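Ticket 2284
Product: Jornatlow desk hub, six port
Opened by: Saskia Kereama
Assigned to: Gunnel Hellström
Status: Closed
Opened: 6th October

Summary
External drives drop off the bus during long copies. The drive unmounts, the copy fails with a write error, and the drive comes back a few seconds later under the same letter. Keyboard and mouse on the same hub are not affected.

Environment
Desktop running the Mullano archive client. Hub connected to a rear port on the machine with the supplied cable. Two bus-powered drives on ports 1 and 2, keyboard on 3, mouse receiver on 4. No power adapter connected to the hub. Power plan set to Balanced.

Reported by customer
Drops happen only during scheduled archive runs. Short copies complete. She has reinstalled the archive client, replaced one of the drives and moved the hub to a front port. None of this changed the behavior. The archive log shows the same entry each time: "target volume not available, job suspended."

Entry 1 — G. Hellström
Asked for the system event log and the archive log covering the same night. Received both. The system log has 141 disk warnings across one run, all against the two drives on the hub. No warnings against the internal disk. Each group of warnings follows a device reset on the hub, so the reset comes first and the file errors are a result of it.

Ruled out the archive client for now. A plain file copy of the same folder, done by hand with the client closed, fails in the same way.

Entry 2 — G. Hellström
Asked customer to turn off USB selective suspend in the advanced power settings and to clear the box "Allow the computer to turn off this device to save power" for every root hub in Device Manager. Restart after both changes. Customer confirms done. Drops continue, though the gap between them is longer. Left both settings off for the rest of the testing.

Entry 3 — G. Hellström
Power budget. The port on the machine is USB 3 and is specified for 900 mA in total. Customer used an inline meter and read 700 mA on one drive while writing. Both drives writing together will go over what the port has to supply, before the keyboard and receiver are added. The archive job writes to both drives at once. A hand copy to a single drive should pass if this is the cause, but her earlier hand copy failed with the second drive still connected and being indexed.

Asked for three runs:
1. Drive A alone, drive B unplugged.
2. Drive B alone, drive A unplugged.
3. Both drives, indexing off for both.

Results: run 1 completed. Run 2 completed. Run 3 failed at 80 percent.
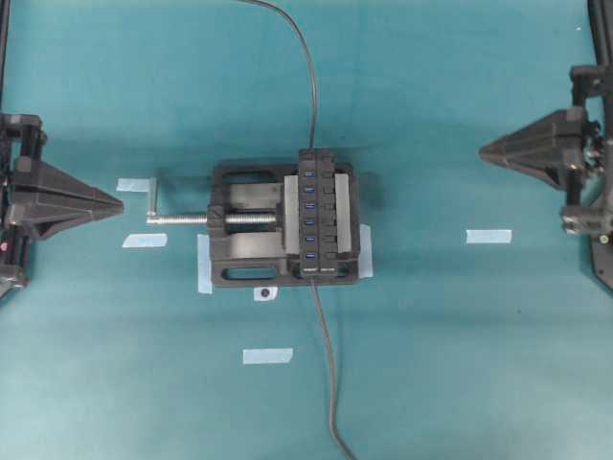

Kane Pryor added a note to the ticket: I had the same resets on a different hub and the adapter fixed only half of it. The other half was the upstream cable. I'd change the two separately, otherwise you won't know which one did it.

Entry 4 — G. Hellström
Agreed with the note. Sent a Moradi adapter first and asked the customer to keep the original cable. With the adapter connected, both drives writing and indexing on, the job ran to the end. The system log shows two resets, both recovered without an unmount. That is a large improvement but two resets in one night is still a fault.

Entry 5 — G. Hellström
Sent a shorter upstream cable. Customer replaced the cable and changed nothing else. Next run completed with no resets and no disk warnings. The run after that was the same.

Customer asked if the power settings can go back to default. Selective suspend turned on again, root hub boxes checked again, one more full run. No resets.

Entry 6 — H. Goodwin
Reviewed for closing. Two causes: bus power over budget with two drives writing, and a marginal upstream cable. The Konia support article on copy errors still tells users to reinstall the archive client as the first step. Requested a change so that the power check comes before it. Marama Partington has the edit.

Resolution
Use the adapter when more than one bus-powered drive is connected. Upstream cable replaced. Power settings at default. Customer to run a full verify on the March archive set, which was written over the old cable, and open a new ticket if any file fails its checksum.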